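Scoring the Tirnbridge games by hand

September 27, 2024

I finished re-entering the Tirnbridge home games from the paper scorebooks this week. The books go back to the 2000 season, and the early ones were kept in pencil, so a few pages needed a lamp held at a low angle before the pitch counts could be read. The result is 879 games in one spreadsheet, one row per half inning.

The first thing I checked was the sacrifice bunt. Tirnbridge has bunted more than anyone else in the league for as long as I have followed the club, and I wanted to know what it bought them. I limited the sample to a runner on first, nobody out, score within two runs, seventh inning or later. That left 81 attempts, counting fouled-off bunts where the batter then swung away.

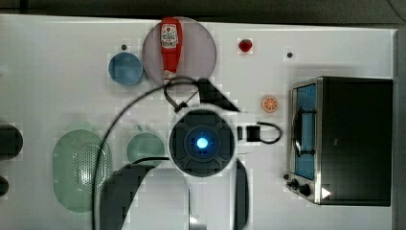
The run expectancy before the attempt came from the same spreadsheet, not from a published table. Published tables are built on professional play, where the infield turns more double plays and throws away fewer balls. In this league a bunt in front of the plate becomes an error often enough to change the math. Once those errors are counted, the bunt costs the offense much less than I had assumed, and with the bottom third of the order batting it is close to even.

Two problems with the data. The older books do not say whether the runner was moving on the pitch, so a failed bunt and a failed steal can look the same. Also, the scorer before 2000 used a different mark for a fielder's choice, and I have left those seasons out until I can find a key.

The Gondstead series was the useful test. Gondstead charges both corner infielders as soon as the batter squares, and Sánchez Field has a slow infield with long grass down the third base line. Those two facts work against each other. A hard bunt past the third baseman is a single there, but most of the ones in my sheet were soft and went straight back to the pitcher.
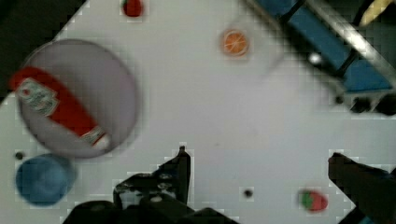
Plate and ketchup bottle on a white table.

I tried loading everything into Stillix to get the win probability charts. It accepts one row per plate appearance and rejects half innings, so I would have to split each row by hand. I have done the last two seasons that way and will do more in October, when there are no games to keep.

Next on the list is the intentional walk. Tirnbridge pitchers issue very few of them, and the sample may be too small to say much. If the numbers hold up I will post the table along with the column definitions, including the one for courtesy runners, which I have already had to change twice.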